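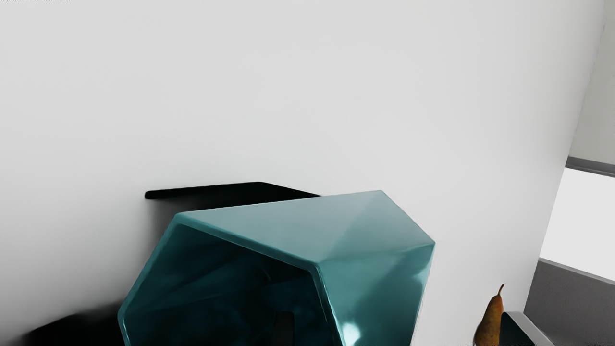
Grasp reported as complete although the gripper is open (Gronow simulator, Eltano controller)

Asked by Cinzia Benedetti, 2023-03-14
Category: Faults and safety

I am responsible for the acceptance testing of a table-clearing task at the Tomdale training centre. The task is run in the Gronow simulator with the Eltano controller, and is to be moved to the physical arm once the simulated results have been approved. I should be grateful for advice on a fault which has so far prevented that approval.

The arm is instructed to pick up a teal container lying on its side, lift it clear of the table and hold it until the episode ends. The pear, the croissant and the small green fruit are there as distractors and should be left alone. The arm approaches correctly and the fingers are lowered towards the container. In a proportion of the episodes the controller then reports "grasp complete", the gripper opens again, and the container remains on the table. The episode is nevertheless recorded as a success.
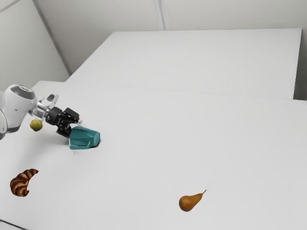
The acceptance test consisted of 1000 episodes. The summary gave a success rate which I considered too good, and I therefore asked for the final position of the container to be compared with its starting position in every episode. In 574 of them the container had not left the table. All of these had been entered as successful.

The following has already been checked:

The closing force is the value recommended in our own procedure and was not changed during the test. The friction setting for the container is the same as for the fruit. When the pear is set as the target, it is picked up without difficulty and the report is correct. The controller was restarted and the test repeated in part, with the same result. The container is a hollow, many-sided object and was added to the object library in February. I understand that the other objects were already in the library.

A typical extract from the log reads:

approach: reached
contact left finger: yes
contact right finger: yes
grasp: complete
release: requested
finger opening: maximum
result: success

I have 2 questions. What would cause the controller to report contact on both fingers where no grasp has been made? And is there any objection to proceeding with the physical arm at reduced speed while the matter is looked into, given that the approach movement itself is sound? My manager is inclined to permit this.

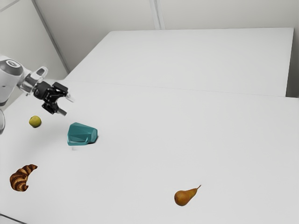 Gripper open over the front table, with nothing held. The container is to its lower right.

Answer 1

Increase the closing force. We had a gripper that kept dropping parts and this cured it. You may also wish to update the controller.

Comment from Cinzia Benedetti: Thank you. The force was raised in a short trial before I wrote, and the number of false reports did not fall. The container is not being dropped, as far as I can establish from the recorded positions. It is never raised.

Answer 2 (accepted)
By Aurelio Magaña

There are two separate faults in what you describe, and I would ask you to treat them separately. Correcting only the first will make your figures look better and leave the more serious one in place.

The first concerns the shape of the container as the simulator understands it. Every object in the library has a visible shape, used for drawing, and a contact shape, used for working out touch and force. If no contact shape is supplied when an object is added, the import tool produces one by wrapping the visible shape in a closed outer surface. For a pear this is quite adequate. For a hollow object it closes the opening. A finger which should pass inside the rim is stopped by a surface that is not drawn, and contact is reported at that point.

Your log is consistent with this. One finger meets the outside of the container and the other meets the surface across the opening, so both contact signals are given. The two surfaces may not face one another, and there is then nothing for the fingers to hold. You can confirm this quite simply. Turn on the display of contact shapes in the viewer, load the container by itself and look at the open end. If it is covered over, you have found the cause.

To correct it, the container should be divided into separate wall pieces, one for each flat side, and one for the closed end if it has one. The import tool has a setting for this. I would not recommend using the full visible shape for contact. It slows the simulation considerably and in my experience the fingers may become caught on the inner edges. After the change, place the container on the table with no arm present and let it settle. It should remain within 2 mm of where it was put. If it rocks or slides, the wall pieces overlap and the division will have to be done again.

The second fault is in the way success is decided. The result in your log follows directly from "grasp: complete", and that line depends upon the two contact signals alone. At no stage is it asked whether the object has moved. The line "finger opening: maximum" should have been enough to fail the episode, yet it appears immediately before "success". A test which can be passed with an open hand and an object still on the table is not measuring the task.

I would suggest that success be granted only where the container has been raised to a stated height and has remained there for a stated time, with the finger opening no wider than the part of the container being held. The contact signals may be kept in the log as supporting information, but they should not decide the result.

You will also need to find out why release was requested. The usual explanation is that the step following the grasp is started by the "complete" message, and that the lift is abandoned without a warning when the measured load is too low. Look for a lift step that ends in the same instant it begins. The abandoned lift ought to stop the sequence and raise a fault. In the sequences I have inspected it was simply passed over, and the next step in the list was the release.

On your final question, my advice is that the physical arm should not be used for this task until both corrections have been made and the full test repeated. Reduced speed limits the force of an impact. It does nothing about a controller that believes it is holding an object when it is not. The steps after the grasp were written on the assumption that the hand is full, and they include a movement across the table at a height of around 200 mm. Anyone reaching in to recover the container would be doing so while the controller was part-way through a sequence it considered normal.

If the work must go on in the meantime, the approach movement may be tested on its own, with the grasp and all later steps removed from the sequence. Disabling them by a setting is not sufficient. The usual guarding and emergency stop arrangements apply as they would to any other movement of the arm.

Comment from Cinzia Benedetti: The opening of the container was indeed closed over in the contact display. I am much obliged. The lift step does end at once in those episodes I have been able to look at, and there is no fault message. The acceptance test has been withdrawn and the transfer to the physical arm has been postponed. May I ask whether the earlier results for the other objects should also be withdrawn?

Comment from Aurelio Magaña: They should be reviewed against the recorded positions before anyone relies upon them. The rule for success was the same, so a false report was possible in principle, even if the solid objects made it less likely. If the positions were not kept for those tests, I would repeat them.

Answer 3

I agree with the accepted answer and would add one point regarding records. Where a result has already been circulated, the corrected figure should be sent to the same persons, with the test number and a statement that the earlier figure is not to be used. At our site a withdrawn summary remained in a shared folder and was later quoted in a request for equipment.

It may also be useful to save the version of the contact shape alongside each test. The library does not do this by default, and once the container has been replaced you will be unable to show which shape the earlier episodes were run with.

Comment from Cinzia Benedetti: Noted. The old shape has been kept under a separate name and marked as not for use.

Contact the moderators | Terms of use | © 2023 Prullness Community Help | Back to top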